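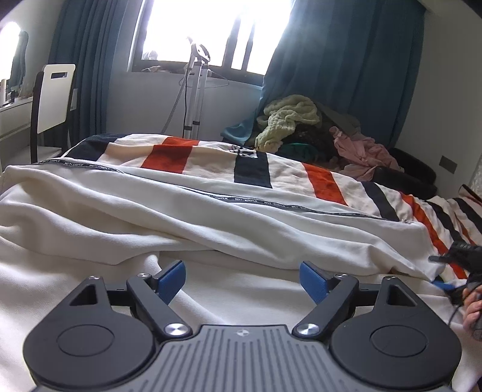
Folding Sweaters on the Bed, and Other Ways to Lose an Afternoon

The bed is the best folding table in the house. It is wide, it is soft, and if you start early enough you can't lie down on it until you finish. I have been folding ribbed knits on mine for years, and these are the tips that survived.

Clear the bed, but leave the bedding on. Pull it flat first. A lump under the blanket becomes a lump in the fold, and you will blame the sweater. Stripes are a help here, as you can line up a hem with one and feel like a professional.

Lay the knit face down and let it go slack. Ribbing has opinions. If you tug it sideways it spreads out like a cat, and if you tug it lengthwise it turns into a scarf. Pat it into shape with flat hands and then leave it alone for 10 seconds. Mine usually needs 30.

Mind the tape. Plenty of knits now come with a strip of printed tape along one edge, and the tape does not stretch when the ribbing does. Smooth that edge first and work away from it. The dark strip on my white one says NOT SIMPLE, over and over, which I took as a comment on the laundry. Don't put a crease across the lettering if you can fold beside it.

Sleeves in, then thirds. Bring each side toward the middle, lay the sleeve straight down, and fold up from the bottom. Kelly Prado wrote in to say she folds hers in half and has never had a problem. Kelly Prado owns a very deep drawer.

No hangers. A heavy knit on a hanger grows shoulders nobody ordered. If you must hang it, fold it in half lengthwise and drape it over the bar of a padded one.

White goes on white. I keep pale knits in a pile of their own after an incident in February with new jeans, about which I have said enough.

Check the cuffs and neck for makeup and coffee before anything goes in the drawer. A mark you can hardly see now will be a nice beige by next winter.

Pilling: use a fabric comb, lightly, with the knit lying flat. Go with the ribs. Going across them makes more fuzz than it takes off, and I have a cardigan that can testify.

Saqib Bugti asks whether rolling is better than folding. For a suitcase, yes. For a shelf, only if you enjoy picking sweaters up off the floor.

Next time: fitted sheets. Bring a friend and low expectations.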